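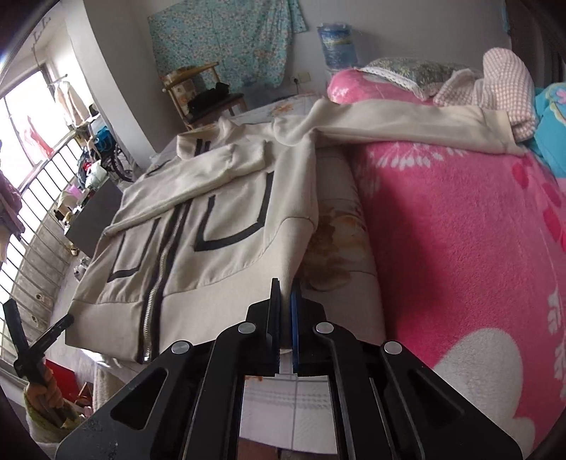
Folding practice with a hand-held gripper. The zip-up top is held near its hem.

Laundry staff in Plirkthorpe are being paid to fold clothes at home with hand-held grippers, as their employer gets ready to put robot arms on its folding tables.

Brollidness, which washes and folds clothing for care homes and private customers, plans to start using two of the arms in September. Staff who signed up for the home work have been folding their own jackets, towels and bedding, and the recordings are used to train the machines.

The system, called Pliltano, is supplied by a firm in Gouveia, Portugal. Florêncio Torres, who is in charge of the installation, said clothes folded in a workshop all began to look alike after a few weeks.

"We had very good tables and very good light, and the arms learned to fold on very good tables in very good light," he said. "A bed is soft. There are blankets and pillows on it. Tops with zips are still the hardest thing we do, and the sleeves end up everywhere."

The laundry has 50 staff, and 19 of them work on folding. Under the plan, the arms will take towels, pillowcases and plain T-shirts on the early shift, which starts at 6am. Anything with a zip, buttons or a name tape that needs checking will stay with people for now.

Angharad Mostyn has folded at Brollidness for eleven years and is the union representative on the early shift. She took a gripper home in the spring and has sent in 356 recordings.

"It's slow to begin with," she said. "You've got two fingers that open and shut and that's your lot. I can fold a cardigan in a few seconds with my hands, and it was taking me minutes. My wrist ached the first week and I told them so."

After complaints from several people about sore wrists, sessions were cut to half an hour with a break in between. The home work is voluntary and is paid at the normal hourly rate, with travel time added for anyone collecting or returning equipment. Staff can ask for any recording made in their home to be deleted.

The company has said there will be no compulsory job losses in the first year. Four folding jobs left empty by people retiring will not be filled, however, and some 200 hours a month of folding work will move to sorting, repairs and looking after the arms.

Ms Mostyn said the change was not welcome everywhere. Sorting is done standing up, next to the washers, and a few of the older folders do not want to do it.

"Folding is where people talk," she said. "You sit across from someone all morning. In sorting you can't hear a thing. We've asked for the jobs to be rotated and we're still waiting to hear how that will work."

The union has also asked for sorting to be paid at the higher rate now given to machine operators. Brollidness said talks on pay were continuing.

Training on clearing jams and stopping the arms safely will be given to all folding staff before the machines are switched on. The late shift will carry on folding by hand until at least the new year.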